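Chapter 4
Fibers and Fabrics at Home

Cotton, wool, linen and polyester behave differently because their fibers differ. This chapter looks at how a fiber becomes yarn, how yarn becomes cloth, and what happens to cloth in ordinary use.

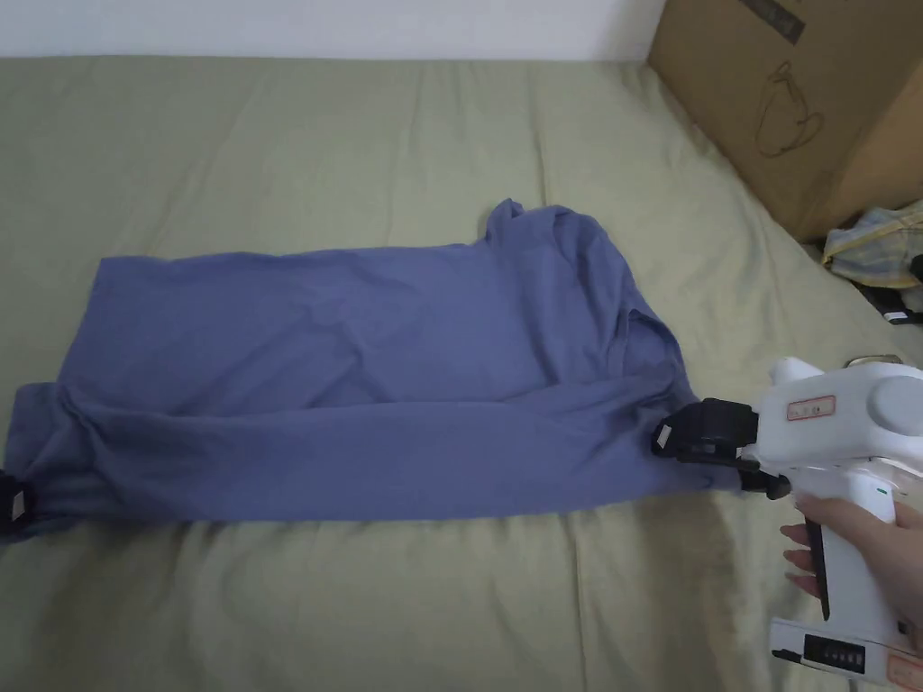
Knit fabric is made of loops. Each loop hangs from the one before it, so the cloth can stretch and then draw back. Woven fabric is made of straight yarns crossing at right angles and stretches very little except on the bias. A T-shirt folded over on itself, like the blue one on the green sheet, forms soft creases along its length and bunches at the collar. Linen folded the same way takes a sharper line.

Fabric weight is given in grams per square meter. Light shirting is often under 150, and heavy denim can pass 300.
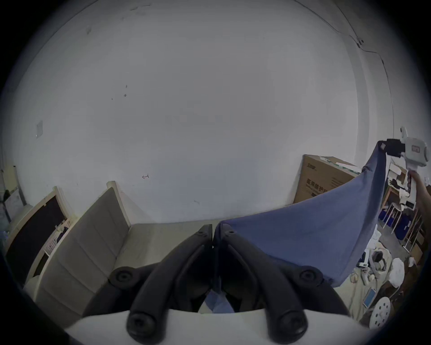

Weight alone does not tell you how a fabric will hang. Drape also depends on yarn twist, fiber stiffness and finish. In Section 4.3 you will compare samples from the Brevell mill, using the hanging test described by Zane Lill.

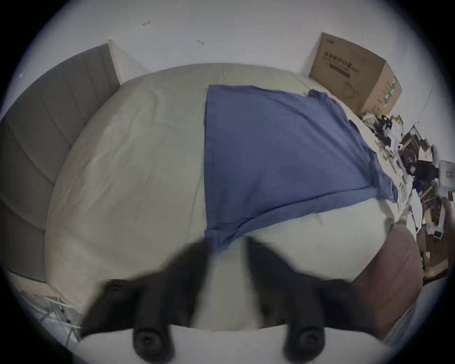

Finishes are covered in Section 4.4. Some wash out after a few cycles and some last the life of the cloth.

Key terms: fiber, yarn, knit, weave, bias, drape, finish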